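Home > Docs > Kütt Tracker > Set-up > Section 4

Section 4. Getting both hands tracked
By Iresha Munshi, 9/2/18
6 min read

You should have finished Section 3 by now. If you skipped it, the software will find out at step 3 and be unpleasant about it.

1. Start the tracker and wait for the prompt. The first launch loads every marker map on the disk, including the ones Grigore left there in August, so let it.

2. Open the Cubes tab and assign one cube to LEFT and one to RIGHT. The names are case sensitive. "Left" is accepted without complaint and then ignored.

3. Hold each cube still in view of the fixed camera until its row turns green. A cube needs at least one full face visible. Two faces give a much steadier pose.

Note: If both rows turn green at once and you are only holding one cube, you have two cubes with the same marker IDs. Relabel one in the Cubes tab and reprint its faces.

4. Set the pose filter to 50. The default is 200, a number chosen for the demo in Grustdale, where everything moved very slowly. At 200 the estimated hand arrives well after the real one.

5. Press Record and do a short test take with cloth. Cloth is the worst case, as a fold that stands up can hide a marker face from the camera. Keep the cubes above the fabric where you can.

Caution: Do not rename a take while it is being written. The file survives but its timestamps don't, and Refilwe has stopped repairing them by hand.

6. Open the take in Flullau and look at the dropout bar under each hand. Gaps shorter than 43 frames are filled in by the planner. Longer ones stay as gaps, and the planner will treat the hand as having left the building.

7. Check left and right in the replay before you record anything you care about. A swapped pair produces perfectly smooth data and a perfectly useless policy. For comparison, a two-handed cloth take with a cube on each side:
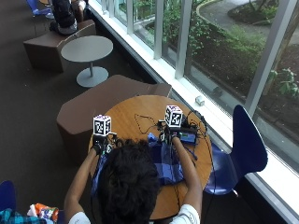 8. Save the session profile. Profiles over 600 KB are refused, usually on account of the comments field.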